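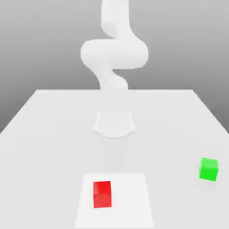 3. Cell setup and upkeep

3.1 Layout

The cell is one arm on one table. Base bolted near the back edge, centered, so the whole front of the table is free for parts. Square pad straight ahead of the base, on the center line. Blocks start anywhere the arm can reach and the task is always some version of "get it onto the pad" or "get it off the pad." We kept it this plain on purpose. Earlier cell (the one in Negi's February report) had bins, a rail and a tool rack, and half of every debugging session went into working out which of those had moved.

The simulated cell is built to the same layout and we treat it as part of the machine. If the real table changes, the sim table changes the same day, or the run doesn't count. Figure 1 is a render of the sim cell with a red block on the pad and a green cube out to the right, off the pad. The gripper is above the top of the view in that pose. Background is a plain gray gradient, no walls, nothing to tune.

Figure 1. Simulated cell. White arm at the back of the table, pad in front, red block on the pad, green cube on the bare tabletop.

White arm on white table was a problem for a while. In the render the bottom of the arm nearly washes out against the tabletop, and the pad is only slightly brighter than the surface it lies on. Fine for a person looking at it, less fine for the pad detector. We did not recolor anything. Instead the pad pose is fixed in the config file and the detector is only asked about blocks. Saturated red and green are easy to segment, so that part has given no trouble in sim. The real cell is touchier, see 3.4.

3.2 Mounting and zeroing

Mounting first. The base goes down on a clean tabletop, no shim, no tape residue under the skirt. We lost most of a week to a sliver of packing tape. The arm was leaning by a hair and every place pose drifted toward the same corner of the pad. Mansilla found it by sliding a strip of paper around the base.

Bolts are tightened in a cross pattern, by hand, then with the wrench, then again after the first warm-up. Mark each one with paint pen across the head and onto the flange. A broken line means it turned. Quick to check and it gets checked at the start of every shift.

Zeroing sequence we use now:

Power on, brakes released, arm moved by hand to the folded pose.
Encoders read and compared with the stored values. If any joint is off by more than the limit in the config, stop there and find out why. Do not just overwrite the zero. (We did this. Twice. It hides a slipping coupling very nicely.)
Touch off on the three reference points on the pad: near left corner, near right corner, middle of the far edge.
Save pad pose, push the same file to the sim, restart both.

The last step is the one people skip. Symptom of a skipped push is a policy that looks good in sim and places every block with the same offset on the real table. If the offset is constant, look at the file before looking at the policy.

3.3 Matching the sim

Block sizes and masses are measured, not taken from the drawing. Friction between block and pad is set from a tilt test: block on pad, raise one side of a spare board, note the angle when it goes. Same for block on bare tabletop, and this matters more than we expected. The two surfaces are different enough that a push learned on the pad sends a block too far once it is off the pad. Starts like the one in Figure 1, one object on the pad and one off it, are kept in the regression set for just that reason.

Joint damping is the annoying one. It changes as the grease warms. Our fix is crude: warm up the real arm for a fixed cycle, fit damping on the warm arm only, and never record data cold. Sabbagh tried fitting a curve over temperature. It worked on the day and not the day after, so we dropped it. There may well be a better way to do this.

Shadows in the render are left soft. We tried harder lights to get closer to the room and the block edges got worse, so we went back.

3.4 Routine upkeep

Start of shift. Wipe table and pad, dry cloth first, then a damp one. Look at the paint marks. Run the warm-up. Then the seven-pose check, which drives the arm through seven stored poses and logs the joint error at each. The log is plain text and someone has to read it, not just file it.

Every 2000 cycles the cell stops itself and will not restart until the service form is filled in. Service means: gripper pads off and inspected, cable run checked at the bends, base bolts re-torqued, touch off repeated. Gripper pads wear on the inside edge first. A worn pad shows up as blocks rotating in the grip during the lift, well before anything gets dropped, so we log block yaw before and after every pick and plot it. When the plot starts to fan out the pads get changed even if the count is not there yet.

Block paint chips. Chipped red reads as something else under the room lights and the segmenter loses the corner. Repaint or swap the block, and re-weigh it, a thick second coat is enough to notice on the scale.

The table pad is replaced when it curls. Do not glue the corners down. The glue line makes a ridge, and blocks pushed across it tip over.

3.5 One repair

Worth writing up one fault in full as it took us the longest. On 20/10/2019 the arm began to stop in mid-reach with a following error on the second joint. No pattern at first. Restart, fine, then it would come back later in the shift. We swapped the motor drive (no change), lowered the acceleration limit (fewer stops, still there), and blamed the new firmware without any evidence.

What helped was replaying the logged trajectories in the sim cell and plotting commanded torque next to the measured one. The gap opened only when the arm reached out low and to the right, over the area where the green cube sits in Figure 1. Low and to the left, nothing. That ruled out a plain gravity load problem, which should of been close to symmetric. It pointed at something dragging in one direction, and the obvious candidate was the cable bundle.

Covers off. The bundle had crept through its clamp and was binding against the inside of the shell at that one angle. The jacket was scuffed but not cut through. Re-routed with a longer loop, a new clamp with a rubber liner, paint mark across the cable and clamp so that creep can be seen the next time the cover is off. Damping re-fit afterwards, the old values had quietly absorbed some of the drag and the sim arm was too sluggish to the right.

All runs recorded between the first stop and the re-fit were thrown out. Mathur argued for keeping the left-side picks, and her case was reasonable, but the damping file was shared by both sides and seperating them cleanly would have taken longer than recording again. The clamp check is now on the service form, between cable run and base bolts.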